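Murklow Asks Town to Hand Over Its T-Shirts, Promises to Give Them Back Flat

Last updated 4:10 p.m.
69 shares | 33 comments

MURKLOW: The Murklow Laundry Room, the shared wash-and-fold on Faltness Street, will spend the month of January teaching residents to fold a T-shirt. The sessions are free. Participants need to bring one clean shirt, short sleeves, no buttons, and whatever remains of their patience after the holidays.

The program is called the Flat Month. It follows a survey of the Laundry Room's members last fall, in which 823 people were asked what they do with a T-shirt once it is dry. The most popular answer was "put it on the chair." The second most popular answer was "which chair," and was mostly given by people who share a home with the first group. Folding came in third, a little ahead of wearing the thing straight out of the basket.

"We run 36 dryers and they all work," said Solange Petrenko, director of the Laundry Room. "I have no complaint about the drying in this town. What goes out the door afterward is a different matter. I have watched grown people carry a week of shirts to the car in one ball, like a cabbage."

The class takes 40 minutes, of which the folding is perhaps ten. The rest goes to the part Petrenko considers neglected, namely getting the shirt down on a table in a state where it can be folded at all. Students learn to shake the shirt once, hard, holding it by the shoulders. They lay it face-down, with the neck away from them, and pull the sleeves out to the sides. Then they smooth from the middle toward the seams with the flat of the hand. Pressing harder does nothing except move the wrinkle to a place where it is more difficult to see.

Only then does anyone fold. The Laundry Room teaches one method, the plain one: a side in, the sleeve back on itself, the other side the same, then up from the hem in halves or thirds depending on the drawer. Several members have written to recommend a faster method involving a pinch, a cross and a flick. The Laundry Room has seen the flick. Members are welcome to do it at home.

Hems get a section of their own. A cheap shirt that has been washed often will seldom lie true along the bottom, and beginners tend to spend a great deal of energy on trying to make it. The instructors' advice is to straighten the corners, give the edge one tug and move on with your life. If the side seams have twisted around to the front, the shirt was cut that way or has decided on it since, and no amount of tugging at the table will change its mind. Fold to the shoulders and let the seams go where they like.

Color is not covered. Neither are fitted sheets, which the Laundry Room attempted in a previous year and does not wish to discuss.

The tables are the long white ones at the back of the main room, wiped down before each session. They were bought secondhand from Astivmont, the former catering hall, and have seen a number of weddings. Scuffs will not come off on clothing. Bags, coffee and phones go on the shelf by the door, where there is now a sign about it, and under that sign a second sign about the first one. 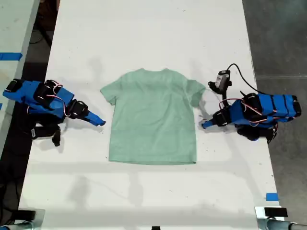 Zihan Shen wrote in ahead of the announcement to say that face-down is the wrong way to start, that a shirt with a print ought to go face-up so you can see what you are doing to it, and that a lifetime of folding for a family of six should count for something. The Laundry Room has replied that it does count, and that a shirt begun face-down finishes with its front showing, so that a person can find the one they want without digging up the whole drawer. Shen has since signed up for the evening session and has asked for a place at the end of the table, with elbow room. This has been granted.

Sessions run at 10 a.m. and 6:30 p.m. throughout the month. The evening class is generally the quieter of the two. Places are limited by the length of the tables. Anyone who arrives without a shirt may borrow one from the unclaimed shelf, which at present holds enough shirts to dress a softball league, and may keep it afterward if it fits and no previous owner is standing nearby.

Shirts should be clean and fully dry. A damp shirt smooths beautifully and then smells of pond by the weekend. Please do not iron beforehand. Two people did this at the trial class, and the instructors had nothing to teach them.

Those who complete the session receive a card to keep in the drawer showing the steps in order, along with a stamp good for one free dryer load. There is no certificate. One was designed, but it came back from the printer creased.

Children are welcome if they can see over the table. The Zhong method, a roll popular with campers and with people who own one small suitcase, will be demonstrated on request at the end of each class. It is a perfectly good way to treat a shirt, according to Petrenko, provided you are about to get on a bus.

To reserve a place, add your name to the sheet on the counter or tell whoever is at the counter to do it for you. Drop-ins will be taken if there is table left.

About the Murklow Laundry Room

The Murklow Laundry Room is a member-run wash-and-fold open to anyone in town with something to wash. Members pay by the load. It provides washers, dryers, tables, a lost sock box of considerable depth, and opinions.

Press questions: ask at the counter on Faltness Street for Solange Petrenko, mornings, before the towels come in.

33 comments
Share this release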